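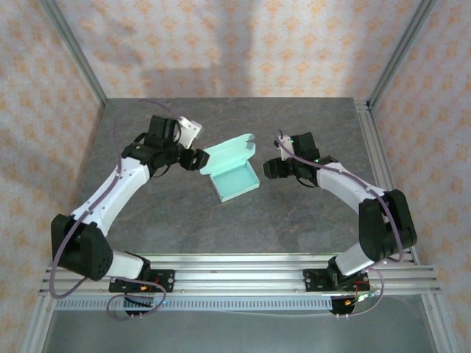
Print | E-mail

Reading time: 4 minutes

Wallpaper is back and I wish people would stop apologizing for it. Every rental listing I read in February said "neutral throughout," like that was a selling point. Neutral throughout. White, off-white, the gray that was everywhere for ten years and then wasn't. Meanwhile a small orange flower on a pale ground, repeated on three walls, does more for a space than any amount of tasteful nothing. It gives the eye a place to go. Put a gray stone-looking surface in front of it and even the gray looks like somebody picked it.

I grew up with paper in every room. Kitchen, hall, the inside of the closet where the vacuum lived. When my parents sold up the agent told them to strip all of it. They spent most of a spring on their knees with a scraper and a bucket, and the buyers papered the hall again inside a year. I drive past sometimes. You can see it through the door if it's open. Stripes. Not what I'd of chosen but good for them.

The case against goes like this. It dates. It's a pain to take down. It scares off buyers. Take these in any order.

It dates. Sure. So does paint, so do cabinets, so does the font on your mailbox. Gray dated faster than any flower ever did. A small print from decades back still looks fine, mostly because it was never trying to look new.

It's a pain to take down. True of the old stuff, and truer if some past owner painted over it, which is a crime. Newer papers come off in sheets if the wall was primed right. Mine did. Two evenings for a bedroom, one of those evenings mostly spent looking for the stepladder.

It scares off buyers. This is the one that gets me. We now decorate for a stranger. People live six, eight, twelve years in a house done up for somebody they haven't met, who will walk through for fifteen minutes and complain about the water pressure. I have friends who won't hang a picture. Resale! They aren't even selling.

Landlords are worse. My last place in Bemthorpe had 203 square feet of bedroom and a lease clause against "any adhesive covering." I asked if I could put up one wall of paper and pay to have it removed after. No. I offered a $600 deposit on top of the regular one. Still no. The management outfit, Popescu, sent me a form letter with a paint chart stapled to it. Four whites. I moved out when the lease was up and somebody had it rented before my boxes were out of the hall, so I guess I lost that argument.

Cost, since I know the e-mails are coming. The roll I bought for my current place was $68, a Wemen print, little sprigs, and I needed three with some left over. So call it about $200 for a room I look at every single day. People spend that on a lamp and then hide the lamp behind a plant. The Trinow rolls are cheaper and I'd skip them, the pattern drifts and by the third strip you're an inch off at the ceiling and swearing.

I will give the other side this much: the one accent wall. I never liked it. A single papered wall in a white room looks like you ran out of money or nerve. Do all of them or do the closet. Small rooms especially. The advice says pattern makes a small room smaller, and maybe it does, but a small white room is small too and it's also boring.

And big murals, no. The forest, the misty lake, the giant peony behind the bed. Thats a poster. Different thing, different column.

What I want is modest. Small repeat, warm color, pale background, up to the ceiling, around the corners, behind the furniture where it doesn't show. Paste it up crooked if you have to. My hall has a seam by the light switch that doesnt match and it has bothered exactly one visitor, who was measuring for blinds.

Print | E-mail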